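What Is Hiding Inside a Desktop Computer?

Have you ever looked at the big box beside a computer screen and wondered what on earth is in there? Most people never open one up, so let's take a nice slow look together. (Please don't open one at home without a grown-up, and never, ever while it's plugged in!)

The first thing to meet is the processor. You may also hear it called the CPU, which is short for central processing unit. It's a flat little square, small enough to sit in your palm, and it does the computer's thinking. When you press a key or click on a game, the processor works out what should happen next, and it does this so quickly that you never notice it working at all.

The processor needs a home, and its home is called a socket. Inside the socket is a patch of tiny metal contacts, and on many computers there are more than 1,000 of them! Each one has to touch the right spot on the processor, so it has to go in facing the right way, a bit like a puzzle piece. A thin metal lever helps hold it snug.

The socket sits on the motherboard, a big board that lets all the parts talk to each other. Close by are long, skinny slots for memory, where the computer keeps the things it's busy with right now.

And then there's the power supply, a metal box that takes electricity from the wall and shares it out to everybody else.

When a processor is out of the computer, it's a good idea to give it a tray or holder to rest in, with its shiny lid facing up. Fingers belong on the edges only, please! 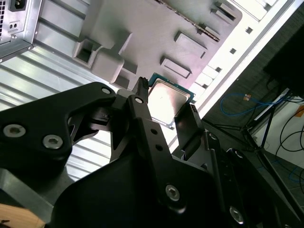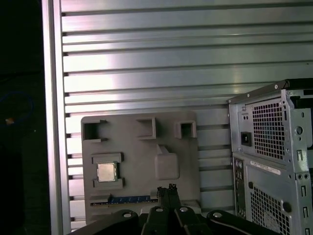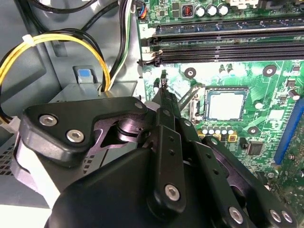
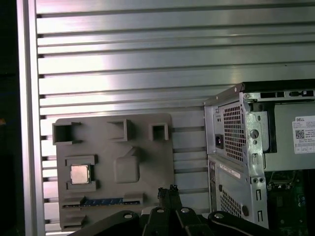 Larside, April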